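From: Elsa Leinonen
To: Skonness users list
Date: January 27, 2019
Subject: Re: Guidance on hand-led and remote recordings for the dishwasher task

Dear colleagues,

I write in reply to the questions raised by Azlan Ngui on behalf of the Holitz group. His message is quoted in part, with my answers after each passage.

> We have begun recording for the dishwasher task and would be grateful for
> a ruling on method. Two of our operators prefer to lead the arm by hand.
> The others use the remote control. May both kinds be submitted?

Both kinds may be submitted, provided that each recording is marked with the method used. The two must not be mixed within a single recording. An operator who starts by remote control and then takes hold of the arm to correct it should stop, discard the attempt and begin again.

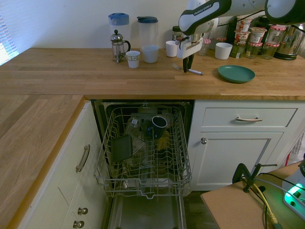
Hand-led recordings have one further condition. The operator's hands should stay behind the wrist of the arm at all times, so that the fingers of the gripper remain in clear view of the fixed cameras. Of the first 100 hand-led recordings sent in by all groups, 6 were returned for this fault alone.

> Cutlery is giving us trouble. The operators approach a fork from above and
> close too early. Should we leave out the failed attempts?

Please do not leave them out. A failed grasp followed by a sound second attempt is of use to the training work at Louro, and Cuiping Yao has asked that such recordings be kept whole. Attempts that are abandoned should be filed separately. As to the approach itself, we advise operators to pause once above the item, settle the height, and only then close the fingers - the pause may be short, but it should be there.

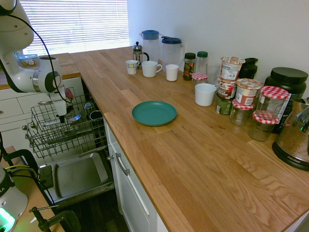
The upper rack calls for slower movement than the counter. The wires are easily caught when the arm withdraws, and an operator working by remote control will not feel the contact. We ask that the arm be raised straight up until it is clear of the rack before any sideways movement is made.

> Lastly, how many recordings are expected from each group, and by when?

Each group is asked for 500 recordings by the end of May. The earlier figure of 1,000, which appeared in the Gotska planning note, has been withdrawn. Flor Cuervo will send a corrected note to the list.

Questions about the remote control settings should be addressed to Segundo Betancur, with the list in copy.

Yours sincerely,

Elsa Leinonen
Recording standards, Skonness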